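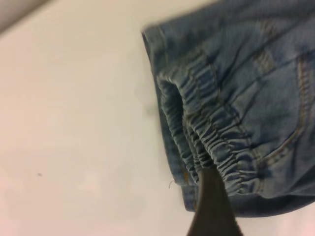 Monitor falls to 6 bits per channel through USB-C dock, fine when plugged in directly

slowbus_k
Reading time: 7 min

I have a 27-inch Wotis monitor, 2560x1440, 144 Hz, connected to a Vulivach laptop through a Plitero dock, and the display settings report 6-bit color whenever the dock is in the path. With the monitor plugged straight into the laptop's USB-C port the same page reports 8-bit. I first saw it as banding while editing photos of clothes for resale. On light blue denim bunched up at an elastic waistband, the shading between the pale ridges and the darker ones shows up as steps with a fine crawling noise over them, and the same file is smooth on the laptop's own panel. After that I tried a plain gray ramp and it shows the same steps, so the photos can be left out of it.

Setup:

Laptop: Vulivach 14-inch, two USB-C ports, both with DisplayPort alt mode, no Thunderbolt. The spec sheet says DisplayPort 1.4.
Dock: Plitero, one DisplayPort output, one HDMI output, gigabit Ethernet, four USB-A ports. Firmware build 2062, the newest one on the support page.
Monitor: Wotis, DisplayPort and HDMI inputs plus USB-C. Advertised as 93 percent of P3. I run it at 200 nits with the factory sRGB mode turned off.
Cable from dock to monitor: Stanciu DisplayPort, labeled 8K.
Cable from laptop to dock: attached to the dock, cannot be replaced.
Operating system: Windows 11, graphics driver current, HDR off.

What I have tried:

Both USB-C ports on the laptop. Same result.
The DisplayPort cable that came with the monitor. Same result.
Reinstalling the graphics driver with the clean install option. Same result.
The HDMI output of the dock. Reports 8-bit, but the refresh rate stops at 60 Hz.
Unplugging everything from the USB-A ports. Same result.
Factory reset of the monitor. Same result, and I lost my presets.

The color depth menu in the graphics driver lists only 6 bpc when the dock is connected. Directly connected it offers 6, 8 and 10. The Plitero product page says the DisplayPort output supports "up to 4K 60 Hz," and as far as I can tell 1440p at 144 Hz is not much more data than that. I can see that it is slightly more. I do not see why it would cost me two bits.
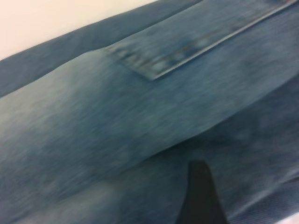
Faded denim at close range.

Is the dock defective, or is there a setting I have missed? I would like to keep one cable to the laptop. I need the Ethernet port, and I use the USB-A ports for a keyboard, a mouse and a card reader. I don't play games on this machine. I bought the 144 Hz monitor for the panel, and the refresh rate is a nice extra when scrolling.

3 answers

tinplate

Probably the cable. A lot of the DisplayPort cables that say 8K on the package are not certified and will not hold the top link rate. When the link trains at a lower rate there is less bandwidth and the driver has to cut something, so it cuts color depth. Get a certified one, two meters or shorter. I had the same kind of problem with a different dock and replacing the cable fixed it.

If it is not the cable I would return the dock.

 slowbus_k: The cable that came with the monitor gives the same result, and the Stanciu cable gives 8-bit at 144 Hz when I use it from my desktop PC. I don't think it is that.

 tinplate: Then return the dock.

lane_four (accepted)

The dock is most likely working as designed. You are running out of bandwidth between the laptop and the dock, and the cable to the monitor has no influence on that part.

A USB-C connector has four high-speed pairs. When you plug the monitor directly into the laptop, all four can carry DisplayPort. When a dock also needs fast USB data, two of the four are given to USB and DisplayPort keeps the other two. Your dock has gigabit Ethernet and USB 3 ports behind that one plug, so it asks for the split arrangement. Unplugging the USB-A devices changes nothing, as the lane assignment is made when the dock connects and does not depend on what is attached to it.

Now the arithmetic. DisplayPort 1.4 at its highest rate (HBR3) runs at 8.1 Gbps per lane. Take off the 8b/10b encoding overhead and you have 6.48 Gbps of usable data per lane. With two lanes that is 12.96 Gbps.

Using reduced blanking timings, the modes you care about need:

2560x1440, 60 Hz, 8 bpc: 5.8 Gbps
2560x1440, 120 Hz, 8 bpc: 11.9 Gbps
2560x1440, 144 Hz, 6 bpc: 10.6 Gbps
2560x1440, 144 Hz, 8 bpc: 14.1 Gbps
3840x2160, 60 Hz, 8 bpc: 12.5 Gbps

So 4K at 60 Hz fits in two lanes with very little left over, and 1440p at 144 Hz with 8 bits per channel does not fit. The driver is told to keep 144 Hz, looks for a depth that works, and the first one that does is 6. The crawling noise you describe would be temporal dithering, which the driver adds to hide the missing bits. The specification on the product page is correct. It describes one mode and leaves you to work out the others.

Your exact numbers will differ a little if the monitor's EDID lists custom timings, but not by enough to bring 14.1 under 12.96.

The HDMI port on these docks is normally fed by a converter chip with its own limit. The 60 Hz ceiling there is a separate matter and can be ignored.

Options, in the order I would try them:

1. Set the refresh rate to 120 Hz. Go to Settings, System, Display, Advanced display, choose the Wotis in the drop-down list at the top, and pick 120. Then open the graphics driver panel and look at the color depth menu again. 8 bpc should be listed. If it is set to 6 by hand, change it, as some drivers keep the old value. If the monitor does not offer 120 Hz, look for 100 Hz, or create a 120 Hz custom resolution with CVT reduced blanking. Do not use the standard CVT timing. It has much larger blanking intervals and will put you over the limit again.

2. Check the dock utility for a lane setting. Some docks have a choice between "high resolution" and "high speed USB," or a similar pair of words. High resolution gives all four lanes to DisplayPort and drops USB to 2.0 speed. You would get 144 Hz at 8 or 10 bits. The cost is on the data side: USB 2.0 is 480 Mbps for everything together, so the Ethernet port can no longer reach gigabit, and the card reader will be slow. Keyboard and mouse will not notice.

3. Use two cables. Monitor straight to one USB-C port, dock to the other. You have said you would prefer not to.

4. A dock that supports Display Stream Compression, with a monitor and a graphics chip that support it as well. All three must. Many 1440p monitors leave it out, so look that up before spending money on a new dock.

If you do static photo work I would stay with the first option. The difference between 120 and 144 Hz when scrolling is small, and the difference between 6 and 8 bits in a smooth gradient is plain to see.

For 10 bits per channel you would have to go lower. 60 Hz at 10 bpc needs 7.2 Gbps and fits easily. 120 Hz at 10 bpc needs 14.9 and does not.

 slowbus_k: 120 Hz is in the list. With that selected the driver menu has 6 and 8, and it was still set to 6 until I changed it. The gray ramp is smooth now. The dock utility only has a firmware page and an LED brightness slider, so option 2 is out for me.

 lane_four: Look again after a sleep and wake cycle. Some driver versions return to the preferred mode in the EDID, which for your monitor will be 144 Hz.

 slowbus_k: It did go back to 144 once after waking with the lid closed. It has not done so with the lid open. I can live with that.

 ferrite bead: If it keeps doing that, delete the 144 Hz mode from the list with an EDID override. Save the original EDID to a file first.

parallel_port

Also check your color profile. If the wrong ICC profile is loaded, you can get banding on a full 8-bit link, especially when a calibration tool has written a steep curve to the video card. Go to Color Management, select the monitor, and remove everything that is not the manufacturer's profile. Reboot. It won't change what the driver reports as bit depth, but you would want to rule it out if you are editing.

One more thing: you said the sRGB mode is off. On a wide gamut panel, anything that is not color managed will look oversaturated in that state. It has nothing to do with the dock. I would turn sRGB mode back on for listing photos, as the people looking at them are mostly on phones and you have no control over those in any case.

 slowbus_k: The profile was the factory one. The brightness control is locked in sRGB mode on this model, so I leave it off and rely on the editor's color management.

 parallel_port: Then you are fine as long as you don't judge color in the file browser thumbnails.

This thread was marked as solved on 2026-10-09. New replies are closed.

Contact | Community rules | Privacy | © Community Help, content belongs to its posters | Back to top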